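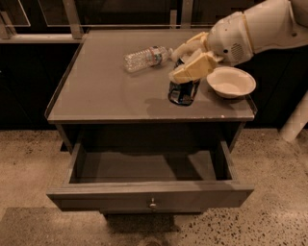 Pendard Side Cabinet, gray-brown wood

I'm a bit biased with this one, it's been my favorite in the Vernotine range ever since we started stocking it! The top is one flat rectangle with plenty of room for a water bottle, a bowl and a bag of something to nibble on (mine usually holds all of those plus my keys). The color is a soft gray-brown that sits nicely on a concrete floor, and I've had it on pale oak too, where it looked just as good.

The top drawer pulls right out toward you so you can see what's in there without digging. I keep chargers and napkins in mine, and the takeout menus I swear I'm going to sort one day.

Width: 900 mm
Height: 580 mm
Finish: gray-brown
Assembly: comes built, just lift it in with a friend

It's a low one, so measure next to your couch before you order. For cleaning I use a damp cloth and then a dry one, and I wipe up spills pretty quickly. Please go easy with scouring pads!

If you want something taller, have a look at the Gilchrist. The Cistier is the narrow one for hallways.

Delivery is 120 extra outside our local area, and we'll call you the evening before to set a time.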